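4. Ersteinrichtung des Geschirrspülers Fokix 300

Schön, dass Sie bis hierher gekommen sind — der schwerste Teil, das Anschließen, liegt schon hinter Ihnen.

4.1 Öffnen Sie den Wasserhahn ganz und drücken Sie die Starttaste 6 Sekunden lang, bis die Anzeige blinkt.

4.2 Füllen Sie den Salzbehälter randvoll mit grobem Spezialsalz. Teller und Schüsseln bleiben vorerst draußen.

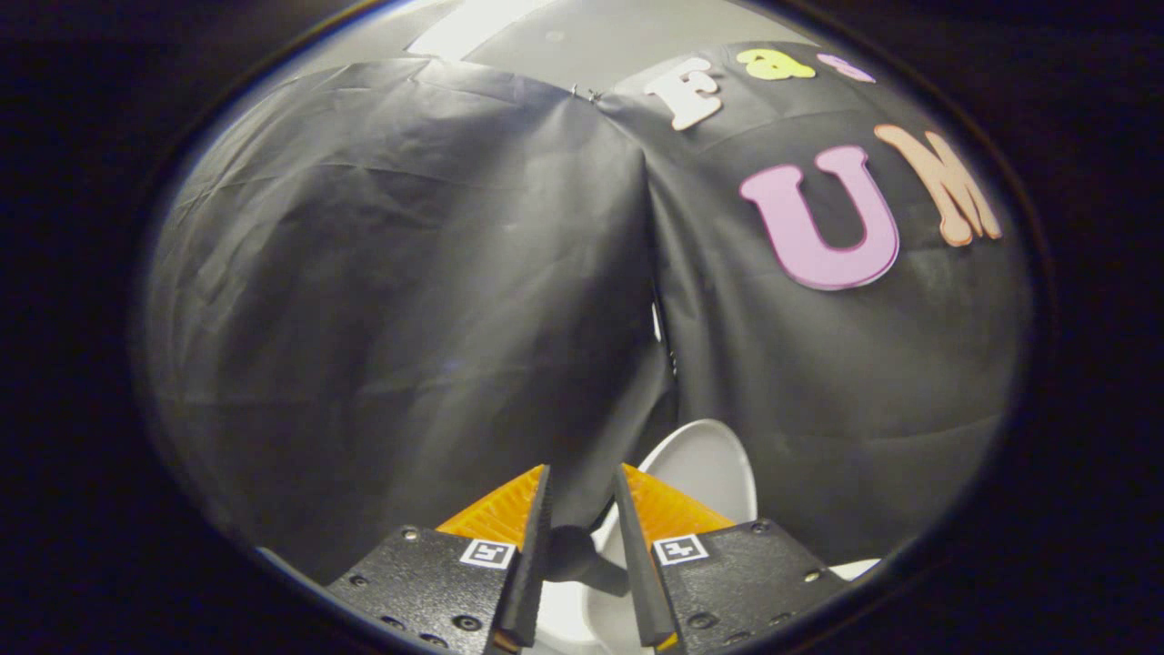 4.3 Stellen Sie nun in aller Ruhe die Wasserhärte ein. Den Wert für Ihren Ort nennt Ihnen gern Ihr Wasserwerk.

Vorsicht: Niemals Spülmittel in den Salzbehälter geben! Die Enthärtungsanlage nimmt dabei Schaden.

4.4 Starten Sie das Programm 48 ohne Geschirr und lassen Sie die Tür bis zum Signalton bitte geschlossen.

Hinweis: Ein leichter Geruch beim ersten Lauf ist ganz normal und verliert sich nach ein paar Spülgängen von selbst.

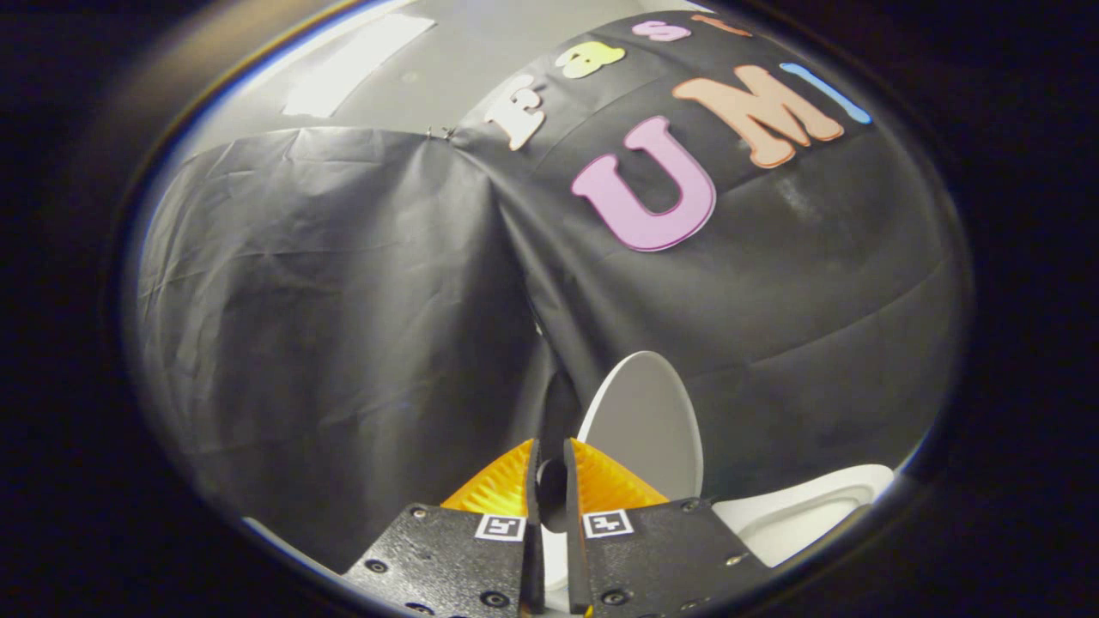

Was tun, wenn die Anzeige den Code 679 meldet?
Schließen Sie den Wasserhahn, prüfen Sie den Zulaufschlauch auf Knicke und beginnen Sie noch einmal bei Schritt 4.1.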